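Berelov Pump Bottle, Blue
Product reference 38

The Berelov pump bottle is supplied to washrooms, clinics and school kitchens. The body is blue plastic with a rounded form, and the pump cap is white. A round label is placed low on the front.
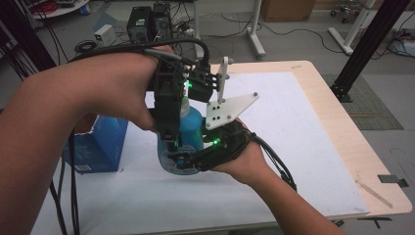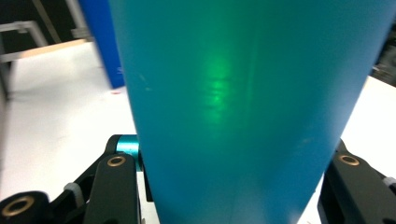 Ordering and delivery
Bottles are supplied in cartons of 30. Orders are dispatched within seven working days. Replacement pump caps are sold separately in packs of three.

Enquiries concerning contract supply should be addressed to Agnese Bite, Institutional Sales, Stukance.

Page revised 2023-06-02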